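Soldering bench opens at Miller library annex

MILLER – A repair and soldering bench opened to the public on August 7, 2023, in the annex behind the Miller town library. It is free to use during annex hours, and basic supplies are provided.

The bench replaces the reading corner at the north end of the room. Work on the space took most of the summer and cost 3,000 dollars, paid for by a grant from the Clalley Fund, a local foundation that supports adult classes. The money went to wiring, new outlets, a fume fan for the window, and a first stock of solder, wire and header pins.

Hazel Ridgeway, who runs the annex, said the library had been getting requests for a place to fix small electronics for several years.

"People come in with a lamp or a radio and ask if we have a screwdriver," she said. "We always did. What we didn't have was anywhere to sit down and do the job."

Beginners start with a small circuit board and a few lengths of wire. Dong-hyun Um, a retired television repairman who teaches the first-time class, said he asks people to look the board over before they pick up the iron, and to find the pads and the pins they will be working on. Most of the first hour goes to tinning wires and making one good joint.

"A joint that looks dull and grainy gets done over," Um said. "It takes a minute. I would sooner have them do it again at the bench than find out at home."

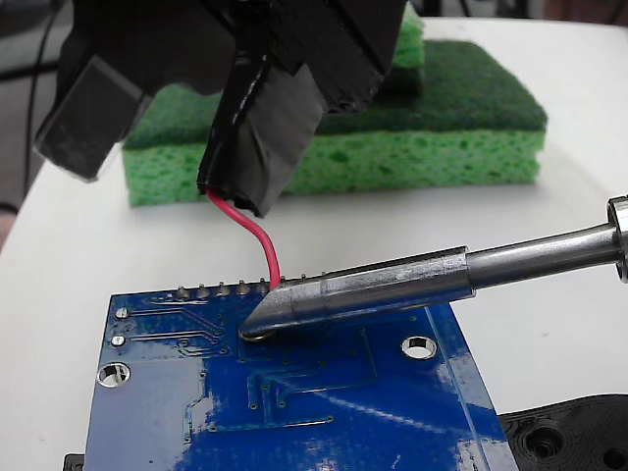
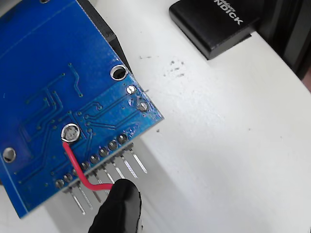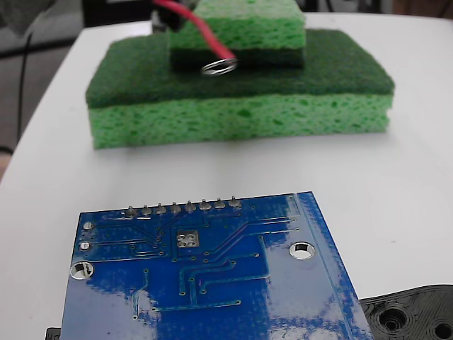
Blue circuit boards and red wire at the soldering bench in the Miller library annex.

The class covers stripping and tinning wire, soldering to a pad, soldering to a header pin and taking a joint apart. A second class on finding faults is planned for October, taught by Vaida Kütt, who works at the Yoon appliance shop on Front Street. It will deal mainly with broken power leads and worn switches, and people may bring one item from home.

Each class has room for 9 people. Both sessions of the first class filled up before opening day, and a waiting list is kept at the front desk. Anyone who has already taken the class, or who can show Um a clean joint, may use the bench without an appointment.

Users must be 14 or older, and anyone under 18 needs a parent or guardian in the room. Safety glasses hang by the door and have to be worn whenever an iron is on. Food and drinks stay in the hallway. Microwave ovens, tube televisions and anything with a swollen battery will not be accepted at the bench.

The annex is also collecting dead electronics for practice parts. Kyung-hwa Bae, who sorts the donations, said old remote controls, keyboards and clock radios are the most useful. Batteries should be taken out first. Items can be left in the bin inside the annex entrance, on the Clornow Street side of the building.

Questions about classes and donations can be left at the front desk of the main library.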